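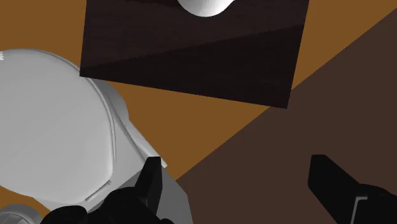 *짙은 갈색 나무 블록과 흰 둥근 물체, 렌더링*

10월. 아침 일곱 시 조금 전에 깼다. 알람은 일곱 시 반이었는데 더 잘 수 없을 것 같아서 그냥 일어났다. 어제 자기 전까지 Kukcombe 접속 문제를 생각하다가 잠들었고, 깨자마자 또 그 생각이 났다. 밥은 어제 남은 된장국에 말아 먹었다. 김치가 거의 떨어졌다.

회사에 도착하니 빌드가 깨져 있었다. 밤사이 누가 셰이더 폴더를 정리하면서 옛날 경로를 지운 모양이다. 경로를 되돌리고 다시 돌렸더니 점심 전에 끝났다. 그동안 할 수 있는 일이 별로 없어서 밀린 티켓을 읽었다. 919번은 아직도 열려 있다. 방장이 나가면 나머지 사람들이 로비로 돌아가지 못하고 검은 화면에 남는 버그다. 처음 올라온 게 봄이었고 그 뒤로 세 번 닫혔다가 세 번 다시 열렸다. 두 번은 내가 닫았다.

오전 회의에서는 대전 인원 이야기가 나왔다. 기획서에는 Chrysikopoulos 맵에 최대 40명이 들어간다고 되어 있다. PC에서는 그 인원이 들어가도 그럭저럭 돌아간다. 콘솔에서는 광장 쪽에 사람이 몰리면 한 프레임에 66밀리초가 나온다. 그 정도면 조준이 안 된다. 나는 인원을 줄이자고 했고, 기획 쪽은 맵을 나누자고 했다. 맵을 나누면 가운데 광장을 없애야 하는데, 그 맵은 광장 하나 보고 만든 맵이다. 결론 없이 끝났고 다음 주에 다시 이야기하기로 했다.

회의에서 말하지 않은 게 하나 있다. 사실 나는 콘솔판을 먼저 내는 게 맞는지 잘 모르겠다. 처음에 Larkico가 이 프로젝트를 잡았을 때는 PC와 콘솔을 같이 내는 계획이었다. 그러다 여름에 콘솔 먼저로 바뀌었고, 바뀐 이유는 메일 두 줄이었다. 그 뒤로 일정표가 네 번 새로 나왔다. 나는 네트워크 담당이라 플랫폼이 무엇이든 할 일은 비슷하다고 생각했는데 해 보니 그렇지 않았다. 음성 채팅, 친구 초대, 절전 모드에서 돌아올 때의 재접속까지 전부 따로 처리해야 한다. 절전 모드는 특히 귀찮다. 기기가 잠들었다 깨면 클라이언트는 자기가 아직 방에 있다고 믿는데 서버는 진작에 자리를 비워 버렸다. 그래서 캐릭터가 혼자 허공을 뛰어다닌다.

점심은 혼자 먹었다. 길 건너 국숫집이 공사 중이어서 편의점에서 삼각김밥 두 개와 두유를 샀다. 비가 조금 왔다. 우산을 안 가져가서 뛰어서 돌아왔다.

오후에는 919번을 붙잡고 있었다. 재현 방법부터 다시 정리했다.

- 방장이 메뉴로 나가면 정상
- 방장이 게임을 강제 종료하면 가끔 검은 화면
- 방장의 랜선을 뽑으면 거의 매번 검은 화면
- 로딩 중에 랜선을 뽑으면 매번 검은 화면

마지막 줄은 오늘 처음 알았다. 로딩 중에는 새 방장을 뽑는 절차가 아예 시작되지 않는다. 참가자들은 전부 방장이 보내 줄 시작 신호를 기다리고 있고, 서버는 방장이 아직 로딩 중이라고 생각해서 시간 제한을 길게 잡아 둔다. 그 시간이 다 지나면 방은 없어지는데, 방이 없어졌다는 통보는 로딩이 끝난 사람에게만 간다. 로딩이 끝난 사람이 없으니 통보를 받는 사람도 없다. 적어 놓고 보니 단순한데 이걸 알아내는 데 봄부터 걸렸다.

고치는 방법은 두 가지를 생각했다. 하나는 로딩 중에도 방장 교체를 허용하는 것이고, 다른 하나는 로딩 중에 방장이 사라지면 전원을 로비로 돌려보내는 것이다. 앞의 것이 사용자에게는 낫다. 그런데 Divo 쪽 코드에 손을 대야 한다. Divo는 전작 때부터 쓰는 세션 관리 모듈인데 주석이 거의 없고, 만든 사람들은 다 회사를 떠났다. 지난번에 거기서 변수 하나를 고쳤다가 관전 모드가 통째로 죽은 적이 있다. 그래서 일단 뒤의 방법으로 가기로 했다. 로비로 돌아가면 "방장과의 연결이 끊어졌습니다"라는 문구를 띄운다. 번역팀에 문구 추가를 요청해 두었다.

네 시쯤 테스트룸이 비어서 두 시간 동안 써 봤다. 개발기 여섯 대를 켜고 하나씩 랜선을 뽑았다. 처음 몇 번은 다 로비로 잘 돌아왔다. 그다음에 한 대가 로비까지는 왔는데 메뉴가 눌리지 않았다. 로그를 보니 로딩 화면이 위에 투명하게 남아서 입력을 먹고 있었다. 이건 UI 쪽 문제라 따로 티켓을 팠다. 번호는 안 외웠다.

개발기 팬 소리가 커서 나중에는 귀가 먹먹했다. 테스트룸에는 창문이 없고 에어컨도 건물 중앙 제어라서 10월이 되면 안 나온다. 나올 때 등이 다 젖어 있었다. 내일은 반팔을 안에 입고 가야겠다.

퇴근하기 전에 메모장에 오늘 한 일을 적었다. 요즘은 이걸 안 하면 다음 날 아침에 뭘 하다 말았는지 모른다. 내일 할 일은 이렇다.

1. 로딩 중 방장 이탈 처리 코드 리뷰 올리기
2. 음성 채팅이 로비 복귀 뒤에도 이어지는지 확인
3. Chrysikopoulos 광장 패킷량 다시 재기
4. 치과 예약 전화

3번은 회의 전에 꼭 해야 한다. 지난번에 잰 값은 탈것이 들어가기 전 것이라 지금 상황과 맞지 않는다. 탈것 하나에 네 사람이 타면 위치를 네 번 보내고 있다는 의심이 있다. 탈것 위치만 보내고 사람은 좌석 번호만 보내면 될 텐데, 사람이 탄 채로 총을 쏠 수 있어서 몸 방향은 따로 보내야 한다. 방향 값은 지금보다 거칠게 보내도 티가 안 날 것 같다. 광장에 탈것을 못 들어오게 막는 방법도 있기는 하지만 그건 내가 정할 일이 아니다.

지하철에서 예전 게시판을 읽었다. 전작을 하던 사람들이 아직 글을 올린다. 서버를 내린 지 꽤 됐는데도 그렇다. 후속작에 클랜 기지가 들어가느냐는 글이 많았다. 클랜 기지는 첫 출시에는 없다. 이건 아직 발표하지 않은 내용이라 나는 읽기만 했다. 어떤 사람은 전작이 콘솔로만 나와서 망했다고 썼고, 그 밑에 다른 사람은 PC로 나왔어도 똑같았을 거라고 답을 달았다. 나는 두 번째 쪽에 가깝다. 전작은 시작하고 한 시간 동안 무엇을 해야 하는지 알려 주지 않았다. 장비를 한 번 잃으면 다시 모으는 데 며칠이 걸렸고, 새로 들어온 사람은 오래 한 사람과 같은 방에 들어가서 계속 죽었다. 매칭을 나눌 만큼 사람이 많지도 않았다. 기계를 바꿔도 이런 문제는 그대로 남는다.

이번에는 장비를 잃지 않는다. 대신 판이 끝나면 수리비가 나간다. 내부 테스트에서는 수리비가 싸서 있으나 마나 하다는 의견이 있었다. 나도 그렇게 느꼈다. 그래도 전작처럼 하는 것보다는 이쪽이 낫다고 본다. 초보자용 방도 따로 있다. 다만 초보자 방에서 언제 나오게 할지 기준이 자꾸 바뀐다. 처음에는 판수였고, 다음에는 레벨이었고, 지금은 둘을 섞은 점수다. 기준이 바뀔 때마다 매칭 서버 쪽 표를 다시 만들어야 해서 나로서는 이제 정해 줬으면 한다.

집에 와서 빨래를 돌리고 라면을 끓였다. 달걀을 하나 넣었다. 먹으면서 전작 녹화 영상을 잠깐 틀었다. 출시 직후에 내가 직접 찍어 둔 것인데 화질이 나쁘다. 그때도 로비에서 멈추는 현상이 있었다. 영상 중간에 내가 메뉴를 계속 누르는 소리가 들린다. 반응이 없어서 결국 껐다 켜는 데까지 찍혀 있다. 오늘 테스트룸에서 본 것과 거의 같다. 같은 코드에서 온 것인지 내일 Divo 이력을 한번 뒤져 볼 생각이다. 같은 원인이면 투명한 로딩 화면 건도 UI 쪽에만 맡겨 둘 수 없다.

영상에는 맵 외곽의 다리도 나왔다. 그 다리는 이번 작에도 비슷하게 들어가는데, 폭이 넓어지고 밑으로 지나가는 길이 생겼다. 전작에서는 다리 한쪽을 막고 있으면 반대쪽은 할 수 있는 게 없었다. 밑길이 생긴 뒤로는 내부 테스트에서도 다리에서 오래 멈추는 판이 줄었다. 다만 물가에서 발소리가 엉뚱한 방향에서 들리는 문제가 있다. 사운드 쪽에서 알고 있다고 했다.

빨래를 널고 나니 열한 시가 넘었다. 수건이 덜 짜져서 탈수를 한 번 더 했다. 세제도 사야 한다. 치과 번호를 찾아서 휴대폰에 저장했다. 내일은 리뷰를 먼저 올리고, 전화는 점심시간에 건다.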